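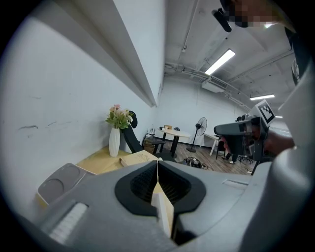 17 February 2019

My wrists are sore in a place I didn't know wrists had. I'm typing this with my elbows propped on a cushion and a bag of frozen corn going back and forth between the left and the right, and I'd like to get it all down before I fall asleep, so forgive the spelling, future me.

So, Drornano. I know I've been grumbling about it in here since December and I take most of it back. Today was the first full day of doing the desk task with the two-handed setup, one gripper in each hand, and it's so much more fun than the remote control was! With the old rig you sat on a stool with the joysticks and watched the arm through a screen, and every little thing you wanted came out a beat late and slightly drunk. I spent one entire morning in December trying to get it to pick up a sponge. Now you just hold the grippers, walk up to the desk and do the thing, and the recording is of you doing it, and later the arm gets to learn from that. My nephew asked me on the phone last week whether I was pretending to be a robot for a living and I said yes, pretty much, and he wanted to know if I had to do the voice.

The task is tidying, which my mother will find hilarious. You start with stuff left any old way on a desk, the notebook goes square to the front edge, the vase goes back where it belongs, the box goes beside it, hands back to the start position, stop. It sounds like nothing. Try doing it with two fat fingers that don't bend, on the end of something the size of a steam iron. The notebook is the worst because it's flat and there's nothing to get hold of, so you have to slide it out over the edge of the table with one hand and pinch it from below with the other, and if you slide too far it goes on the floor and you've lost the take. I lost a lot of takes.

Perihan Toprak was on with me most of the day. She's been at this longer than I have and she has opinions, the main one being that I go too fast. I do go too fast. I do the first half of every take nicely and then some part of my brain decides we're done here and I sort of fling the last bit. She played one back for me at lunch and you could see it exactly, lovely calm reach, lovely calm grip, and then whoosh. "It'll learn the whoosh too," she said. I've been hearing that in my head ever since, I heard it while I was putting the dishes away.

Her trick is to breathe out when the fingers close. She says it like it's obvious. I tried it and felt like an idiot and my takes got better right away, so I'm now a person who exhales at a notebook. 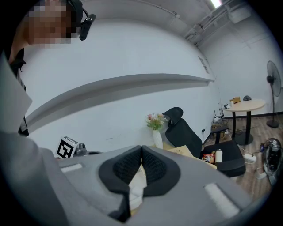 My side of the desk, with the flowers and the box next to each other. Snacks on the chair.

The flowers were my favorite part, I think. They're pink and white and they make the vase top-heavy, so you can't just grab and go, you have to lift it straight and keep it straight, and if you tip it even a little the whole bouquet leans over and starts thinking about leaving. Popescu wanted to swap it for something sensible, like a mug, and Perihan and I both said no at the same time. A mug doesn't care. The vase makes you pay attention, and you can feel in your hands the moment you've got it right, there's a kind of settled feeling when the rubbery part takes the weight. I have no idea if any of that gets through to the arm. Popescu says what gets through is the camera view and where the grippers are and how far open, and my settled feeling is my own business. Fair enough.

He did explain the black and white squares to me again, I'd forgotten, they're so the software can tell where things are in the room. Which is also why I get told off if I let my sleeve flop over one. I rolled them up after the second telling off. Then I got cold and rolled them down. Then I got told off again.

We ended the day on 92 good ones. The target on the whiteboard is 1872 and I asked where a number like that comes from and got a long answer with multiplication in it, positions times arrangements times people, and I nodded through most of it. It's going to be a long few weeks. Ninety-two felt like a mountain at five o'clock, though, and we had a little cheer, the two of us, with the last of the chips.

Oh, and the head thing! I'd been dreading wearing the camera on my head and it's fine, it's lighter than it looks, except that the strap does something terrible to my hair and I went into the store on the way home with a dent all the way across the top. The man at the register definitely looked. Also you forget you've got it on. I leaned over to scratch my knee in the middle of a take and there's now a beautifully recorded view of my knee somewhere in the Drornano files. Perihan deleted it. She says she deleted it.

The afternoon dragged more than the morning. Nearly 15 takes in a row went wrong after lunch and I couldn't see why, I thought it was me, I was breathing out like a whale, and then Popescu looked at the left gripper and one of the fingers had worked itself a bit crooked, so it was closing off center and shoving everything sideways. He fixed it with a tiny screwdriver while I sat and ate. I was so relieved it wasn't me that I didn't even mind about the lost takes. He minded. He went very quiet and wrote something down.

Working on a Sunday was strange too. The bus out to Korerby was empty apart from me and a woman with a cello, and the bakery by the stop was closed, so lunch was what I'd brought, and I'd brought soup in a jar that leaked. My bag smells of leeks. Must wash the bag. MUST WASH THE BAG.

Perihan thinks we'll get to try the trained version on the real arm once the Minthorpe people have had their turn with it, and I'm a bit nervous, to be truthful. What if it does the whoosh? I'd know it was mine. I'd be standing there watching a machine throw a notebook off a table in my handwriting, so to speak. On the other hand, if it picks up that vase nice and straight I'm going to be unbearable about it, I'll be calling everyone.

Corn has gone soft. Switching to the peas. Tomorrow off, then back to the desk, and I've promised to try it left hand first, which feels like being asked to write my name with my foot.

Recent entries
Why I am never touching a joystick again
The sponge, part 2
Soup recipes that travel (or so they claim)
First day at Drornano, wrong building
New glasses, same face
Older entries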